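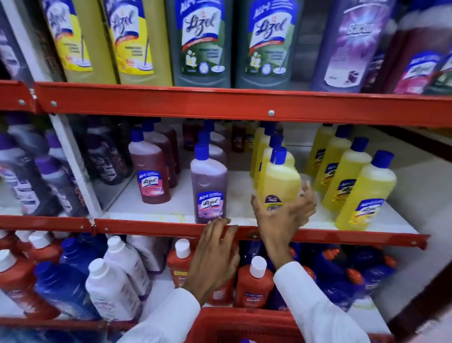
"WE FOUND OUT FROM A CUSTOMER"

Shuzhen Tian runs IT for Hevo, the loyalty app. Two people on her team, counting her. She called me back at lunch, still eating.

The leak was 1372 shopper accounts. Names, emails, purchase history. No card numbers, she says, those sit with a different company. A test copy of the database got left online without a password in September, and a shopper in Clendcombe stumbled on it.

"He emailed the help desk and it sat there for 3 days," Tian says. "That part I'm still mad about."
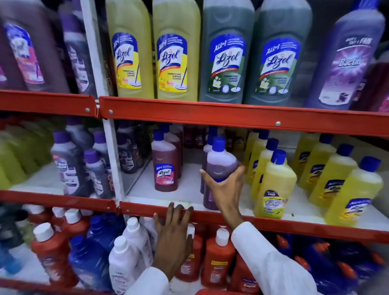
Purchase history sounds dull till you ask what's in it. Tian doesn't think it's dull. "People say who cares, its groceries." But a long enough list gives you away. Somebody picks up a big Lizol every month, always at the same branch, always late evening, and a stranger now knows when the house is empty. "Put an email next to that and you can write a very convincing fake receipt."

Fake receipts did go out, she confirms. Two customers clicked. Both changed thier passwords the same night. 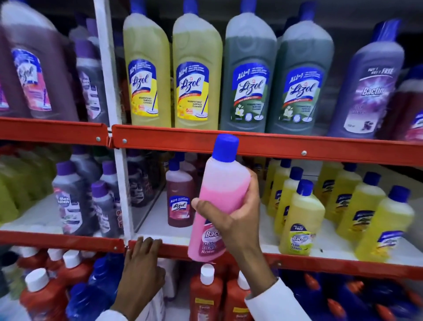
So what's different now? Test copies get made-up names. Help desk mail with the word "leak" or "exposed" in it goes straight to her phone. Rhys Wihongi, the outside auditor, wanted old purchase records wiped sooner too. Still being argued over.

"I'd wipe them tomorrow," she says. "Marketing wouldn't." Then she had another call.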